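Junden: Teaching Two Arms to Deal With a Backpack
Student project report, Plistwood Robotics Lab

3. Collecting the demonstrations

Our proposal set aside one weekend for data collection. The proposal was written by people who had never tried to find a strap with a gripper.

Junden learns by imitation, so every example in the set is an episode in which one of us drove both arms through the task from start to finish. We wanted 1,000 episodes. By the end of March we had 65, and 30 of those went in the bin, mostly for long pauses where the operator was thinking. The model would have learned to think too, and we have no use for that.

Rigid objects went quickly. Bags did not. Fabric folds differently every time it is put down, so we turned the bag to a new angle before each episode and wrote the angle in the log, when we remembered the log.

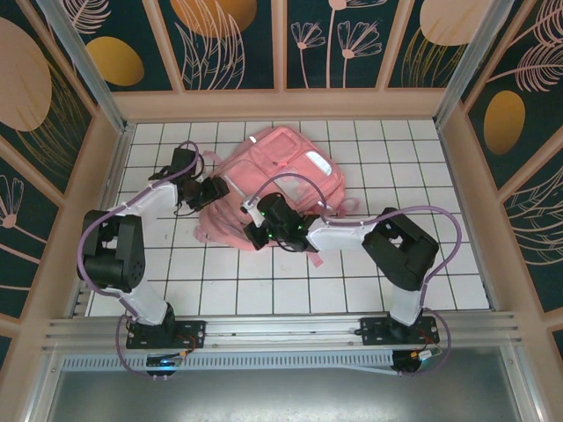

Page last changed: March, 4:10 p.m.

Straps are still the worst of it. With the bag lying diagonally, the padded ones bunch up at one end, and the left arm has to reach over the edge of the bag while the right works near the middle. Episodes now run up to 2 minutes. Anything longer we stop and redo, with feeling.

Next: retrain on the Jolow split, then apologize to whoever booked the bench.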